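Last updated: 25 March 2026

Plullent Robotics Club, Ostbridge – Bench Checklist for the Towel Folding Project
Room 402. Please read the comments too, they are where most of the useful things ended up.

Hello everyone, and welcome back to those of you who have been away since December! I have gone over our old sheet line by line and added remarks wherever a team asked me a good question. Please fill in a fresh copy at the start of every session, even if the team before you has only just left the bench.

BEFORE POWER

1. Emergency stop within reach of the person at the keyboard. OK
Comment: Within reach means sitting down, with your elbow still bent. The Koubek team had it behind the monitor, and we had a nice long talk about that.

2. Cables clear of the arm's full travel. OK
Comment: Move the arm by hand through the whole fold and watch the cables, not the arm. Pull gently on each connector afterward.

3. Hair tied back, sleeves up, lanyards off. OK

GRIPPER

4. Fingers tight on their mounts, no play. OK

5. Finger tape in good condition. OK, WITH A NOTE

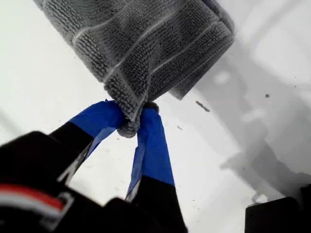

Tape is the cheapest part on the whole bench and the one I fuss over most, so please bear with me. Run a fingertip along both fingers and feel for lifted edges, especially near the tips where the cloth gets squeezed. The blue tape on the right finger finishes in a ragged, torn-looking end well down from the towel, and I would like us to cut with scissors from now on – a straight end is so much easier to check at a glance. Small creases are fine by me. If you can get a fingernail under it, peel it all off and start over.

6. Grip force set to 7 in the Komis panel, and saved. OK
Comment: The panel does not save by itself. Press the button, close the window, open it again and look.

7. Corner pinch tried once at low speed. OK
Comment: Keep your hands off the cloth while the fingers are closing, please, however tempting it is to help a corner along. If the pinch misses, stop, open, and lay the towel out again.

WORK SURFACE

8. Surface wiped down. REPEAT
Comment: The gray towels shed, and the lint shows up on white as little dark specks. Wipe before you start and again at the halfway break. A barely damp cloth does it.
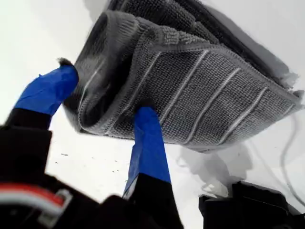
9. Towel shaken out, away from the bench. OK
Comment: I know the hallway is drafty, but all that fluff has to go somewhere and I would rather it didn't go into the joints.

RUNNING

10. Speed limit at 64 or lower on the slider. OK
Comment: Anything higher needs me in the room. I am happy to come, just ask!

11. At least 2 people present, one of them watching the arm and doing nothing else. OK
Comment: Swap places whenever the watcher gets sleepy. It happens to all of us after lunch.

SHUTDOWN

12. Gripper open and empty, arm parked, power off, sheet signed and put in the green folder. OK

Still open: a second pair of scissors for the tape drawer, and a longer strap for the keyboard shelf. Both are on my list. If you find anything else, write it on the back of the sheet with your team name, and I will read it before the next session.

Checked by Radek Lukáč, club mentor

Contact: ask for Radek in Room 402 | © Plullent Robotics Club, Ostbridge | Back to top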